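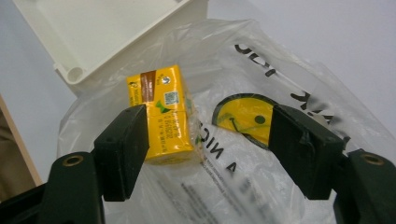 Figure 2. A small drink carton with a QR code beneath its logo and a block of small printed text on the lower front face. Crinkled clear plastic covers the right side and the bottom.

3.2 Cartons and their wrap

Small drink cartons made up the largest group of packages in the Clakatlow pantry survey. Of the 300 items logged in the first round, most came into the home as part of a multipack and were put away one by one. We were interested in what was left on the carton at that point, and in whether the printing on it could still be used to sort it.

Figure 2 shows a carton from this group. The face carries a small round logo in dark green and white, a square QR code, and a green triangular graphic near the code. The lettering on the brown band is too small and too tilted to read in the picture. We coded such cases as "brand not read" and did not fill in the name from other records. Color was coded separately, and here the bright yellow of the carton is clear enough to enter without a second look.

Wrap was coded in three levels: none, partial and full. The carton in Figure 2 was entered as partial, going by the sides that could be checked. Coders in Hanow and Nartey agreed on this code less often than on any other, mainly over clear film that lies flat against the board. Crinkled film was easier, as it catches the light. After the first round we added a rule that film on any one side is enough for a partial code - the coders had been using different cutoffs.

Wear was noted as a short comment and was not given a score. A crease across the face or a slightly worn bottom edge, both found in Figure 2, was written down but did not move a carton into the damaged group. That group was kept for cartons with a tear or an open seam, and it held 17 items at the end of the round.

Households differed in where they took the wrap off. In 9 homes it came off at the counter and went straight into the trash. In the others, at least part of it stayed on until the carton was wanted. The Clevon shelf guide, which we used for the storage codes, treats wrapped and unwrapped cartons as one type, and we kept them apart only for the counts in Section 4.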